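May 7, 2020

Workbench notes, toy sorting trays, Flestthorpe room

Picked up where I left off with the small animal figurines. The job is still to get the whole Orkirel donation split into trays that a child can carry to a table alone, with few enough animals in each that they all come back. The big bin held everything mixed together and half of it ended up under the shelves.

Tray choice first. I tried the deep boxes we had from Jurnard and gave up on them. Small animals fall over on their sides at the bottom and you have to dig. The shallow cream trays are better. Rounded corners inside, so crumbs and grit wipe out with one pass of a cloth. The walls slope a little, and a sheep that gets pushed up against one can still be picked up by the back without tipping the tray. The plain color helps too – you see at once what is in it and what is missing.

Noura Srour wants the animals grouped by where they live (farm, forest, hot countries). I would sooner mix them, so that the child does the grouping. We agreed to try mixed pairs first, one farm animal and one wild one, and see whether the groups of four are even needed. Today's pair is the sheep and the tiger. 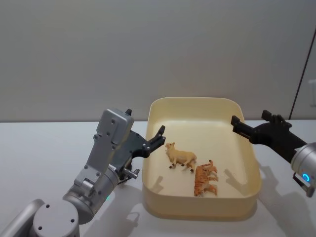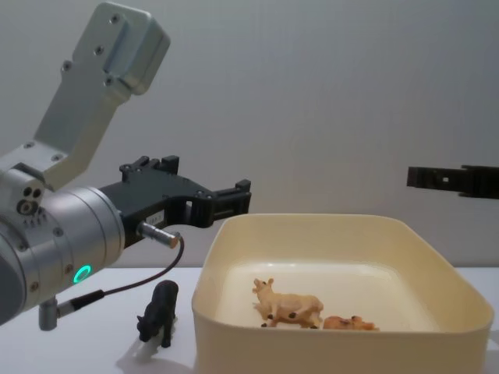 The pale sheep is a problem on this tray. Beige on cream, and from across the table it nearly disappears, where the orange tiger can be seen from the door. Either the light animals get a darker tray or I line these with a sheet of colored paper. Paper is cheaper. Try green, then blue, and write down which one Noura likes before I cut more than one sheet.

Washing: warm water, a drop of dish soap, old toothbrush for the feet. Dried overnight on a towel. Stripes on the tigers held up fine. Two of the older horses lost paint at the ears and are in the repair box with the goat. Do not soak those again.

Labels: the stickers from Xu peel at the corners after one wash. I put the last one on the outside of the short end, low down, and it lifted all the same. Going back to paint marker on the underside. Number only, no picture – the pictures took me most of an afternoon in December and rubbed off anyway.

Inventory sheet says 554 pieces for the whole donation, which includes fences, troughs and trees. I have 75 animals washed and ready. The fences go in a bag by themselves, they scratch the paint if they travel with the animals.

Trays on hand: 23. Enough for the mixed pairs with a few spare. If we go to groups of four I need to check that they still lie flat without stacking, and that the lids close over the giraffes. I doubt it. The giraffes may have to live on the shelf.

Still to do:
Cut one sheet of green paper to the tray floor, round the corners with the scissors.
Ask Noura about the goat (glue or throw out).
Paint marker, black, fine tip. The one in the drawer is dry.
Numbers 1 to 9 on the first trays, rest after the paper is settled.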